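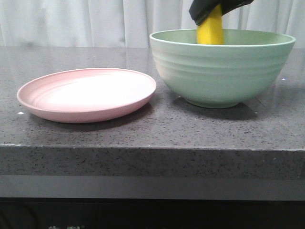 A gripper holds a banana by its upper end in the bowl. A success flag stores one bit of this.

Print this article
E-mail this article

Opinion: Score the placement, and then score it again
June

Success rate is a poor measure of a manipulation policy, and our field should stop publishing it alone. A policy that moves fruit between a plate and a bowl gets a one or a zero for each trial. The ones are added up, the total goes in a table, and the table is the result. How the fruit was held, where it came to rest and what state the arm was in at the end are all discarded.

I reviewed two papers this spring that used the Kandotis tabletop protocol. Both reported 100 trials per policy. Neither defined "in the bowl" for an object taller than the bowl is deep, or said whether the fingers had to be open when the trial was scored. With a banana those are not minor questions. It can stand on end with the fingers still closed on it, and a scorer working from an overhead camera may well call that a placement.
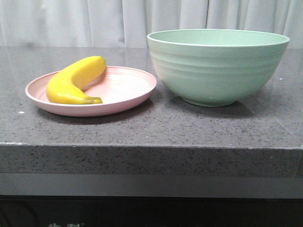
Woo-jin Seok
Senior research engineer, manipulation benchmarking, Ilora

The start state gets even less attention. A banana lying across one side of a plate, stem end toward the middle, offers a different set of grasps from one lying parallel to the rim. Most papers say that initial poses were "randomized" and leave it there. If the poses were drawn by hand, the distribution belongs to whoever reset the counter, and it will drift over an afternoon.

At Ilora we now log three values per trial: object pose at start, object pose after release, and the time between finger opening and scoring. My colleague Chang-ho Byun rescored an old Gruravow run this way and the ranking of the top two policies reversed. The better one by success rate had been credited for trials in which the gripper never let go.

The usual objection is labour. Pose labelling is slow, and small labs can't spare the hours. I accept that for large object sets. For one fruit, one plate and one bowl, a fixed camera and a basic pose estimator will do, and the Qureshi scoring scripts already accept the output.

Reviewers should ask for the release criterion in writing and send the paper back if it is missing.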